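March - descaler trials, notes for me and whoever picks this up

Joscha Kettler forwarded the Rikeo leaflet again, with the line about "full limescale removal in 2 minutes" underlined. I don't believe it. Two minutes in what water, at what strength, on how much scale? The leaflet gives none of that. Huet at least prints a dose.

Setup as before: 400 ml tap water, 32 g powder, kettle plates scaled up from the same batch. Water at 40 C, checked with the good thermometer because the other one reads low. Plates weighed dry, then again after an hour on the rack.

Rikeo at two minutes: plate still chalky, fizzing hard when I pulled it. Huet at two minutes: much the same. Plain citric acid from the Pondetti tub: also much the same, and it costs far less. I'd like somebody to show me what the blue dye is for.
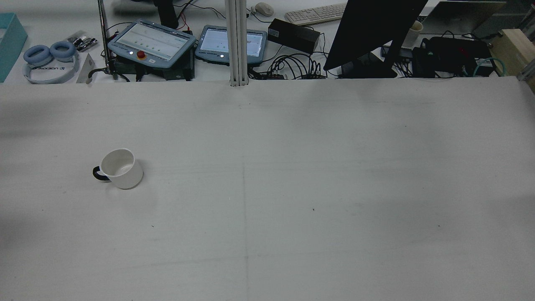
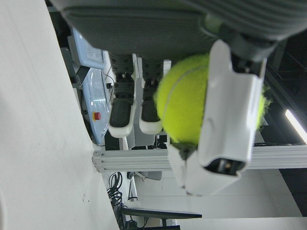
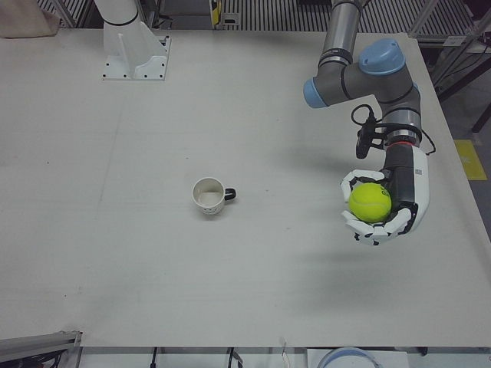 White mug on the tabletop in the first; tennis ball in the other two.

Joscha thinks I should have stirred. The leaflet doesn't say to stir, so I didn't. Will do one stirred run to keep him happy - same powder, same temperature, nothing else changed.

Zavico sample still not opened. The label says "professional grade", whatever that means. No ingredients list on the pouch, so ask them for the data sheet before it goes near a plate.

To do: reweigh plate 2 (the figure looks too good), rinse the rack, order more citric.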